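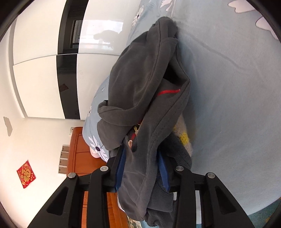 Stuncombe coat drive fills spare rooms as sorting begins

More than 400 bags of used clothing have come in to the Stuncombe winter coat drive, and the sorting has started in people's own bedrooms.

The drive outgrew its usual spot at the Jironell hall in December. So bags went home with whoever had a free bed or a bit of floor. Households were asked to take 6 bags each and get them back tied and labeled.

Dark things are the slow part. Gray jackets, gray sweatpants, charcoal fleece – all packed in one on top of the other, and under a bedroom light it is hard to tell where one ends and the next begins. A strip of red or a bit of yellow helps. Sorters are being told to pull every piece out on its own, find the tag, then decide on a pile.

Organizers posted a short list for homes taking bags:

Lay a clean sheet on the bed first, a light color if you have one.
Turn out all the pockets. Tissues, bus tickets and coins so far, plus one house key, now at the hall desk.
Zip zippers, snap snaps.
Fleece and fuzzy linings go in there own bag, they shed on everything.
Small stains are OK. Broken zippers go in the repair bag.
No pillows, no shoes please.

Deligiannis Cleaners on the main street is washing whatever comes back marked "wash," at no charge, up to 30 loads. Heavy coats first. Anything with a dry clean tag should be kept apart and pinned with a note.

The target is 2000 wearable pieces, kids sizes included. Kids sizes are short again this year, mens large is not. Gloves also needed, in pairs.

Sevov Moving is lending a van for pickups. Leave bags inside the front door, not on the step – two got rained on last week and had to be done over. Pickups run from 4 p.m. to 7 p.m.

Empty bags and blank labels are at the Jironell hall, side entrance, until 8 p.m. Bring back any you dont use. The giveaway date will be posted on the hall door once the wash loads are in.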